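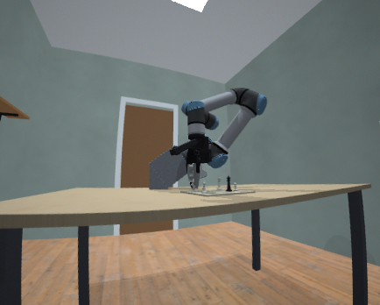 Should we buy the second arm this year, or spend the money on a better gripper for the first?

Gripper first, and put the second arm off until October at the earliest. Reasons under Lorna's message, in no special order of grumpiness.

From: Þröstur Hedegaard
To: cell-planning list
Date: 2018-05-06
Subject: Re: Tanodgate quote, second arm

Lorna Bañez wrote:
> Tanodgate have come back on the second arm. Lead time is 8 weeks
> and they will hold the price if we order both the arm and the
> pedestal. Georgiou can do the pedestal cheaper but won't say when.
> I'd like to go ahead. The simulated chess job is going well enough
> and I don't want to be asking for money again in the autumn.
> Also, does anybody remember what we agreed about spare fingers?

I remember what we agreed about spare fingers. We agreed to look into it, and there it has rested ever since, quite comfortably.

On the arm: a pedestal at one price and "won't say when" is a raffle ticket. If we go with Georgiou I want a date in writing before we order anything to bolt on top of it.

On the gripper: the chess job is small pieces standing close together, and that is also what Madard want us to handle for them. The reach is fine on paper. The bit at the end is what I'd spend on. Dimer do fingers in sets of 6, with 200 set aside in the budget line for consumables, which covers one set and possibly a biscuit. 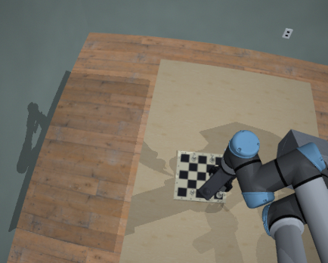 Chess job in the simulator, arm over the near corner of the board.

Look how much of the board the gripper covers from up there. If we hang an overhead camera over the real cell, as per the current plan, we'll be paying for a fine view of our own gripper. I'd move the camera money to a side mount, and price that before a second arm turns up to block whatever is left.

So, for the plan: one set of fingers now, a side mount quoted by about 3 suppliers, second arm back on the agenda in October. Lorna, could you ask Tanodgate whether they'd hold the price until then? They can only say no, and they're usually quick about that.

Þröstur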